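Bench notes for anyone swapping fingers, pads or cameras on a gripper this winter. Written fast between runs, so forgive the spelling. Started as a list taped to the shelf at the Clundcombe shop, got too long for the tape.

**Before you compare anything**

- Same table, same light, same person. Change one thing.
- Write down which pads are on. You will not remember by 4 pm.
- Wipe the pads with a barely damp cloth. No dish soap, it leaves a film and then everything is slippery for the next 40 grabs.
- Check every screw on the fingers. The ones near the pads work loose first. Blue threadlocker, a dot, not a puddle.
- Zero the opening with the fingers touching, then open wide. Doing it the other way gave us a different zero each time and I lost a morning to it.

**Picking test objects**

Go shopping in your own kitchen. Soft thing, stiff thing, shiny thing, thing with holes in it. Ours came out of a drawer mostly. A kitchen sponge is a great first object – squashy, light, bright enough for any camera, and cheap to replace when the corners go. Wire racks are much nastier. Thin rods, gaps, shadows all over the table. If a gripper can take a sponge out of a small wire rack without dragging the rack along, keep going. If it drags, don't bother with the harder stuff yet.

Trick for the dragging: come in with the fingers wide, center on the sponge and not on the rack, close slow, lift straight up an inch before moving sideways. Most of our drags were sideways moves made too soon.

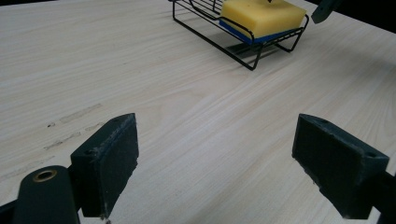 Second trick, stick a bit of museum putty under the rack feet. But then write "putty" in the log!! Otherwise you compare a putty day with a no putty day and get very excited about a new pad that does nothing.

**Pads**

Tried three kinds.

*Bare printed.* Fine on boxes. Skates on anything rounded. Edges get scuffed quick.

*Felt type.* Quiet, kind to painted things. Picks up crumbs and lint, so run packing tape over it every so often. Bad with anything damp.

*Silicone sheet.* Best hold by a mile. Also leaves marks on a pale tabletop if you touch down at speed. A white eraser gets most of it off, go with the grain. Melamine sponge works too but dulls the finish, found that out on the good end of the table.

Glue: contact cement for felt, both sides, wait till tacky. For silicone you need the proper silicone adhesive, nothing else holds. Super glue looked fine overnight and peeled after 5 squeezes.

**Hand-held or on the arm?**

Both, but hand-held first. You feel a sticky pivot in your wrist right away where the arm just pushes through it. A drop of light oil on the pivot, wipe off the extra, keep it away from the pads. We did 289 hand-held grabs before bolting anything to the Vávra arm and the arm days went much smoother for it.

On the arm, slow it down. We run at 70 percent for anything new and lower near the table. Vávra's own bracket is OK but flexes a little, an extra washer behind it helped.

**Cameras**

Wide lens close to the fingers beats a nice lens far away, for us anyway. You want both pads in view when they're fully open. Check this with the fingers actually open, not half closed like I did.

- Matte pads if you can. Glossy ones flare.
- Even light. A desk lamp from one side makes the rack shadow look like more rack.
- Lens wipe before every batch, the soft cloth, the one in the bag. Not your shirt.
- Loop the cable once and tie it with velcro, zip ties end up too tight and the plug works out.

**Controllers**

Used the Zenedside box and the older one from the Bukville bench. The Zenedside one closes softer and is easier to set up, menus are small though. Bukville one is dumb and loud and never dropped a connection. For sponge and other squashy stuff I'd take the soft close. For a long day of the same pick over and over, the old one.

If yours chatters when holding something soft, lower the grip force before you touch any other setting. Fixed it both times.

**Storage**

Fingers open, not clamped. Pads take a set if left squeezed together all weekend. Spare screws in a pill box with lables, old pads in the freezer bag marked OLD. Throw those out sometime.

Still to try – thinner felt, and a rack with a flat bottom. Also need more white erasers.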